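Kitchen tips: living with the arm

The canteen at Lullomora got its Warik arm in May. The brochure promised 400 plates a lunchtime. I'm not convinced, but if your kitchen is getting one, these may save you some grief.

Keep your own knife drawer. Once the arm "owns" a station, people's tools drift off to the store room and don't come back.

Run a new dish in the simulator before you waste real food on it. Lumpy things are the worst. Try it gripped low, then gripped high, and write down which you used.
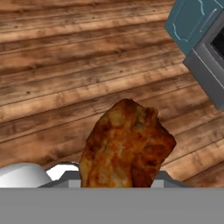
Simulator view: browned, lumpy item held between the fingers, plank floor beyond.

A good run on screen proves very little. Grease isn't in it, nor is someone coming past with a hot tray.

Wipe the real fingers every 2 trays, whatever the manual says.

Ask who does the wiping. At our place it went to the pot wash, on top of the pots, with no extra pay. Get it on the rota by name before the thing is plugged in.

Log every stoppage, even the short ones. We were told it had done over 2,000 lifts without trouble. Our sheet by the fridge told a different story.

Don't let anyone cut the early shift until you've seen a full month of those sheets.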